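소규모 작업장에 자동화를 들일 때, 사람 일을 먼저 정리하는 방법

2022년 6월 15일

안녕하세요. 저는 부품 분류와 소포장을 하는 작은 작업장에서 현장 관리를 맡고 있습니다. 저희 회사 Murari는 지난 4월부터 분류대 일부를 자동화하는 일을 시작했는데, 그 뒤로 비슷한 규모의 작업장에서 "도대체 어디서부터 손을 대야 하느냐"는 문의를 꽤 자주 받습니다. 전화로 설명하다 보면 늘 이야기가 길어져서(제가 원래 말이 좀 긴 편입니다) 아예 글로 적어 두기로 했습니다. 기계 고르는 법보다는 그 앞뒤로 사람들이 해야 하는 일에 대한 글이라고 생각하고 읽어 주시면 좋겠습니다.

시작하기 전에

준비물은 별것 없습니다. 평평한 작업대 하나, 매일 쓰는 칸막이 상자 몇 개, 손에 쥐고 쓰는 그리퍼 한 쌍, 그리고 지금 그 일을 실제로 하고 있는 분들의 시간입니다. 마지막 것이 제일 구하기 어렵습니다. 저희는 처음에 점심시간 직전 자투리 시간에 해 보려다가 모두 배가 고파서 금방 그만두었습니다. 근무표에 정식 시간으로 넣으시길 권합니다. 연습 시간도 근무 시간이니까요.

1단계. 지금 하는 일을 말로 적기

작업자분께 평소처럼 일을 하시게 하고, 옆에서 동작을 짧은 문장으로 적습니다. "상자를 당겨 온다", "뚜껑을 연다", "칸에 하나 넣는다" 정도면 충분합니다. 너무 잘게 쪼개면 나중에 아무도 안 읽는 문서가 되더라고요. 저희가 처음 만든 작업표는 항목이 200개나 되었는데, 다시 정리하니 13개로 줄었습니다. 그 13개가 지금도 분류대 옆 벽에 붙어 있습니다.

적을 때 꼭 챙기실 것은 손이 저절로 하는 동작입니다. 오래 일하신 분일수록 설명에서 빼먹는 동작이 많습니다. 상자를 놓자마자 손등으로 슬쩍 밀어 줄을 맞춘다든가, 뚜껑을 열면서 다른 손으로 몸통을 눌러 준다든가 하는 것들이지요. 본인은 안 한다고 하시는데 보고 있으면 매번 하십니다. 이런 동작은 따로 표시해 두세요.

2단계. 그리퍼로 같은 일을 해 보기

다음은 적어 둔 순서를 손 대신 그리퍼로 해 보는 단계입니다. 나중에 기계가 맡을 동작을 사람이 먼저 집게 두 개로 해 보는 셈인데, 맨손으로는 쉬운 일이 얼마나 까다로워지는지 금방 느끼실 겁니다. 손끝으로는 뚜껑 걸쇠가 걸리는 느낌이 바로 오는데 집게로는 눈으로 확인해야 하거든요. 처음 하시는 분은 답답해하시기 마련이니 옆에서 재촉하지 않는 것이 중요합니다.

작업대는 밝은색 판으로 덮으시면 좋습니다. 저희는 전에 어두운 매트를 썼는데, 투명한 상자의 모서리가 잘 안 보여서 다들 눈이 피곤하다고 했습니다. 상자는 양손이 모두 편하게 닿는 자리에 두고, 뚜껑을 젖힐 공간까지 생각해서 여유를 주세요. 처음에는 상자 하나만 놓고 시작하시면 됩니다.
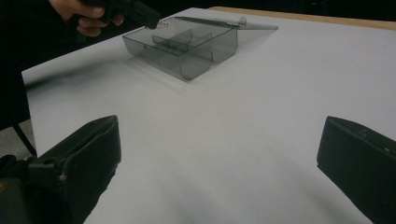

밝은 작업면 위의 칸막이 상자와 손에 쥐고 쓰는 그리퍼 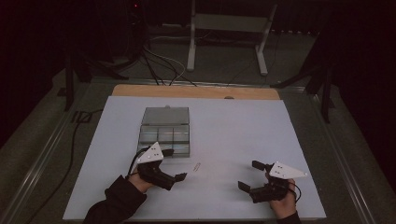
연습 순서는 쉬운 것부터 갑니다. 먼저 빈 상자의 벽을 가볍게 건드려 보고, 그다음 한쪽 집게로 받치면서 다른 쪽으로 살짝 옮겨 봅니다. 이게 익숙해지면 뚜껑을 열고 닫습니다. 물건을 칸에 넣는 것은 맨 마지막입니다. 마음이 급해서 넣는 것부터 하시는 분이 많은데, 그러면 상자가 자꾸 밀려서 짜증만 나고 연습이 안 됩니다.

집게는 생각보다 넓게 벌린 채로 다가가세요. 좁게 벌리고 정확히 맞추려고 하면 어깨에 힘이 잔뜩 들어갑니다. 팔꿈치를 몸 가까이 붙이고, 손목이 꺾이는 자세가 나오면 상자를 돌려놓는 편이 낫습니다. 한 분이 너무 오래 하지 않도록 교대도 해 주시고요. 다음 날 손아귀가 뻐근하다는 말이 나오면 시간을 줄이셔야 합니다.

3단계. 막히는 곳을 같이 들여다보기

한 바퀴 돌고 나면 다 같이 앉아서 어디가 어려웠는지 이야기합니다. 저희는 이 시간이 제일 즐거웠습니다! 평소 회의에서 말씀이 없으시던 분들이 집게질 이야기만 나오면 손짓까지 하면서 설명하시더군요. 저희 분류대에서 나온 이야기 중에 쓸모 있었던 것을 조금 옮겨 보겠습니다.

- 뚜껑이 완전히 젖혀지지 않은 상태에서 칸에 넣으려 하면 집게가 뚜껑에 걸린다.
- 가벼운 상자는 비어 있을 때 잘 미끄러진다. 바닥에 얇은 미끄럼 방지 시트를 대니 훨씬 나았다.
- 좁은 칸은 비스듬히 들어가면 벽에 부딪힌다. 위에서 곧게 내려가야 한다.
- 케이블이 있는 장비는 시작 전에 선이 지나갈 길부터 잡아 둔다.

이런 내용은 그대로 자동화 설비의 요구 사항이 됩니다. 저희 설비 쪽을 도와준 Workberg에서도 도면보다 이 목록을 먼저 보여 달라고 했습니다. 상자 고정 틀을 넣자는 의견도 여기서 나왔고요. 책상에서 혼자 사양서를 쓰던 때는 고정 틀 생각을 전혀 못 했습니다. 조금 부끄러운 이야기입니다.

4단계. 누가 무엇을 맡을지 다시 나누기

자동화 이야기를 꺼내면 제일 먼저 나오는 질문은 "그럼 우리는 무슨 일을 하나요?"입니다. 이 질문에는 가능한 한 빨리, 구체적으로 답을 드려야 합니다. 저희는 답을 미루다가 한 달 가까이 분위기가 무척 어색했습니다. 휴게실에 들어가면 대화가 뚝 끊기던 그 느낌이 아직도 기억납니다. 돌이켜 보면 제가 답을 다 갖춘 뒤에 말하려고 했던 것이 잘못이었습니다. 모르는 부분은 모른다고 하면서 아는 데까지 먼저 말했어야 했어요.

저희가 나눈 방식은 이렇습니다. 같은 크기의 부품을 같은 칸에 반복해서 넣는 일은 설비로 넘깁니다. 섞여 들어온 부품을 골라내는 일, 흠집을 살피는 일, 급한 주문의 칸 배치를 바꾸는 일은 사람이 맡습니다. 설비가 멈췄을 때 다시 움직이게 하는 일도 작업자가 맡기로 했는데, 여기에는 교육과 직무 수당을 함께 붙였습니다. 책임이 늘어나는데 명세서가 그대로면 누구라도 서운하지요.

물론 모두가 반긴 것은 아닙니다. 손으로 리듬을 타면서 일하는 것을 좋아하시던 분께는 검사 업무가 지루할 수 있습니다. 그런 분께는 수작업 라인을 계속 맡아 주십사 부탁드렸고, 특수 주문은 지금도 전부 손으로 합니다. 설비를 들인다고 작업장 전체를 한꺼번에 바꿀 필요는 없습니다.

5단계. 작게 돌려 보고 기록하기

첫 시험 운전은 한 품목으로만 하세요. 저희는 상자 100개를 한 묶음으로 잡고, 한 묶음이 끝날 때마다 멈춰서 기록했습니다. 첫 달에 돌린 상자가 모두 889개였으니 대단한 양은 아닙니다. 그래도 어느 동작에서 자주 멈추는지는 충분히 보였습니다. 기록지는 Ornidard라는 양식을 쓰는데, 이름만 거창하고 실은 날짜, 멈춘 동작, 손댄 사람의 한마디를 적는 표 한 장입니다. 이 한마디 칸을 꼭 넣으세요. "소리가 이상함", "뚜껑이 뻑뻑함" 같은 짧은 말이 숫자보다 먼저 문제를 알려 줄 때가 있습니다.

기록지를 평가 자료로 쓰지 않겠다는 약속도 미리 해 두셔야 합니다. 말로만 하지 말고 기록지 맨 위에 적어 두세요. 저희는 그 문장을 넣고 나서야 멈춤 기록이 제대로 올라오기 시작했습니다. 그전에는 이상할 정도로 깨끗한 종이만 쌓였거든요.

자주 받는 문의

그리퍼 연습을 꼭 모든 작업자가 해야 하느냐고 물으시는데, 원하시는 분만 하셔도 됩니다. 다만 설비 옆에서 일하실 분은 한 번쯤 해 보시는 게 좋습니다. 집게가 어디에서 헤매는지 손으로 알고 나면 설비가 멈춰도 덜 당황하십니다.

상자를 바꿔야 하느냐는 문의도 많습니다. 저희는 쓰던 칸막이 상자를 그대로 씁니다. 새 상자를 사기 전에 고정 틀부터 시험해 보세요. 저희 틀은 Lukoševičius라는 공방에 맡겨서 깎았는데, 두 번 고쳐서 지금 모양이 되었습니다. 치수를 재실 때는 뚜껑을 연 상태로도 꼭 재시고요. 저는 닫힌 상태로만 쟀다가 첫 번째 틀을 통째로 다시 맡겼습니다.

다음 글에서는 교대 시간에 설비를 넘겨주고 넘겨받는 순서를 적어 볼 생각입니다. 그 부분은 저희도 아직 고치는 중이라, 다른 작업장에서 잘 쓰고 계신 방법이 있으면 댓글로 알려 주세요.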